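Chapitre 3
Ranger, trier, retrouver

Nous voici, chers lecteurs, devant une question que chacun connaît bien, ne serait-ce que pour avoir cherché ses clés un matin de mars : où mettre les choses ? Edith Rengifo, qui classa les 3,000 lettres du fonds Fraser, aimait répéter qu'un bon rangement se juge le jour où l'on cherche. Prenons donc notre temps, et commençons par le plus simple des contenants, le bac ouvert.

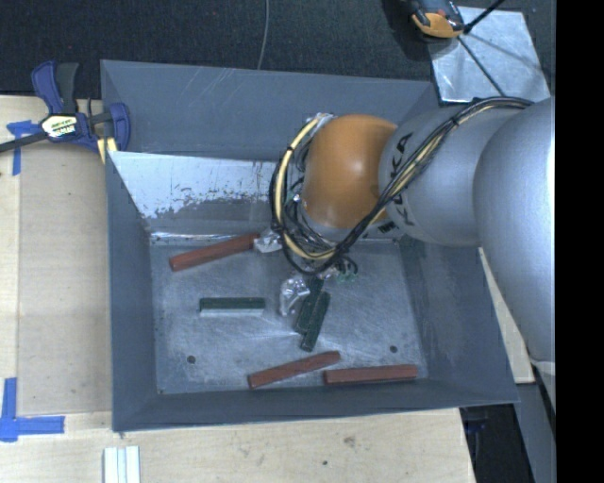
Fig. 3.1. Grand bac en métal gris, ouvert sur le dessus.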